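Der Platz am Fenster

Als Azra Vukčević zum ersten Mal durch das Tor von Cidport ging, trug sie die Schuhe ihrer Schwester, eine halbe Nummer zu groß, und war so aufgeregt, dass sie sich beim Pförtner mit Vor- und Nachnamen vorstellte und dann gleich noch einmal. Er lachte und gab ihr den Besucherausweis. Den richtigen bekam sie erst nach der Mittagspause.

Sie hatte sich eine Halle immer dunkel vorgestellt. Aber Halle 6 war hell! Oben lief ein langes Band aus Fenstern, darunter standen die Regale so hoch, dass man den Kopf in den Nacken legen musste, und überall roch es nach Pappe, nach frischer Pappe, die eben erst gefaltet worden war. Azra liebte diesen Geruch. Er erinnerte sie an Umzüge, und an Umzügen hatte sie immer nur die erste Hälfte gemocht, wenn alles noch eingepackt wird und man bei jedem Ding kurz überlegt, ob es mitdarf.

»Du packst gern?«, fragte Chantharasri, die Schichtleiterin, die alle nur beim Nachnamen riefen, weil er so schön klang, wenn man ihn durch die Halle rief.

»Ich packe wahnsinnig gern«, sagte Azra.

»Dann komm mal mit.«

Der Packtisch stand am Fenster, zwischen einer Rolle Packpapier und einem Turm aus flachen Kartons. Zwei Meter Arbeitsfläche, eine Waage, ein Abroller für das Klebeband, und an der Wand eine Leiste mit Haken, an der Messer, Marker und eine Schere hingen. Chantharasri zeigte ihr, wie man einen Karton mit einer einzigen Bewegung aufschlägt – Daumen in die Lasche, Handballen gegen die Kante, fertig. Azra brauchte vier Bewegungen. Am nächsten Morgen drei. Sie übte sogar zu Hause, mit einem Schuhkarton, bis ihre Schwester rief, sie solle jetzt bitte ins Bett gehen.

Was durch Halle 6 ging, war ein herrliches Durcheinander. Pamix stellte Küchensachen her, Schöpfkellen und Siebe und kleine Dosen mit Schraubdeckel, und dazu kamen die Bestellungen aus Praltden, wo offenbar lauter Leute wohnten, die niemals zwei gleiche Dinge auf einmal wollten. Ein Sieb und eine Kuchenform. Eine Pfeffermühle, ein Topflappen, ein Trichter. Azra nahm jede Bestellung wie ein kleines Rätsel. Was kommt nach unten? Was darf in was hinein? Einmal schob sie den Topflappen in den Trichter und den Trichter in die Kuchenform, und alles saß so fest, dass sie den Karton schütteln konnte, ohne einen Laut zu hören. Sie schüttelte ihn noch einmal, nur aus Freude.

»Bist du bald fertig mit deiner Rassel?«, rief Chantharasri.

»Es rasselt ja eben nicht!«

Nach ein paar Wochen kannte sie die Geräusche. Das Klebeband klang am Anfang der Rolle tiefer als am Ende. Die Waage piepste, wenn man sie zu lange allein ließ. Und im Juni, als die Dachfenster offen standen, hörte man von draußen die Möwen, die auf den Lastwagen saßen und auf Frühstücksbrote warteten.

Was Azra lange nicht verstand, war Chantharasris Verhältnis zum Leeren. Alle anderen freuten sich, wenn etwas voll war, eine Palette, ein Rollwagen, ein Lastwagen. Chantharasri aber ging am Ende der Schicht die Behälter ab, einen nach dem anderen, und schaute hinein, und wenn nichts mehr darin lag, klopfte sie zweimal mit den Knöcheln auf den Rand. Es gab in der Halle 22 Behälter, die kleinen an den Tischen nicht mitgerechnet. Sie klopfte an jeden.

»Warum machst du das?«, fragte Azra irgendwann.

»Komm heute mit«, sagte Chantharasri. »Dann hörst du es.«

Also gingen sie zusammen. Es war kurz nach dem größten Auftrag, den Halle 6 je gehabt hatte, 4000 Dosen mit Schraubdeckel, alle für Praltden, und Azra hatte Pflaster an drei Fingern und war so stolz, dass sie gar nicht nach Hause wollte. Die ersten Behälter klangen hell und dünn. Ein paar waren aus Kunststoff und sagten nur tock. »Der hier war mal für die Siebe«, sagte Chantharasri, und beim nächsten: »Aus dem habe ich gelernt.« Azra klopfte jetzt auch. Sie fand, dass man es mit dem Mittelfinger machen musste, das gab den schönsten Ton.

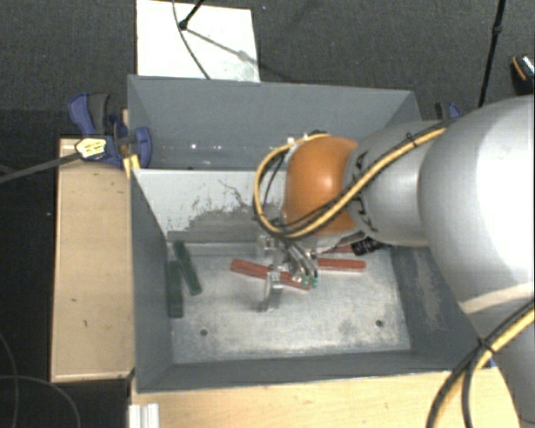
Der große graue Behälter kam zuletzt, und Azra merkte gleich, dass Chantharasri ihn am liebsten hatte, denn sie wurde langsamer. Er war aus Metall und in zwei Fächer geteilt, ein schmaleres hinten und ein breites vorn. Auf der hellen Trennwand dazwischen war die Farbe abgewetzt, ein dunkler, zerfranster Fleck, und von ihm aus lief ein dünner Kratzer in einem Bogen nach oben. »Wie eine Landkarte«, sagte Azra begeistert. »Da ist die Insel, und da fährt jemand weg!« Chantharasri legte den Kopf schief. Sie hatte den Fleck jeden Abend gesehen und nie eine Insel darin gefunden, und nun sah sie sofort eine, mit Buchten und allem. Im hinteren Fach leuchteten ein paar winzige weiße Punkte auf dem Boden. Das seien dann die Sterne, beschloss Azra, damit der, der da wegfährt, auch wieder heimfindet.

»Vorn liegen noch ein paar rote und grüne Stäbe«, sagte Chantharasri. »Klopf du trotzdem.«

Azra klopfte. Der Ton war tief und breit und blieb eine Weile, er ging unter den Regalen hindurch bis zu ihrem Packtisch, jedenfalls kam es ihr so vor, und von dort kam er ein kleines bisschen zurück. Sie klopfte ein zweites Mal, weil es sich so gehörte.

»Das hat mein Vater auch gemacht«, sagte Chantharasri. »Der hatte ein Boot und keine Behälter. Abends hat er auf die leeren Fischkisten geklopft. Er sagte, dann wissen sie, dass sie morgen wieder drankommen.«

»Und? Wissen sie es?«

»Hör doch hin.«

Azra beugte sich vor und hörte hin. Draußen fuhr ein Lastwagen vom Hof, die Möwen schimpften hinter ihm her, und die Waage an ihrem Tisch fing wieder an zu piepsen.

»Ich geh schon!«, rief sie und lief in den zu großen Schuhen los.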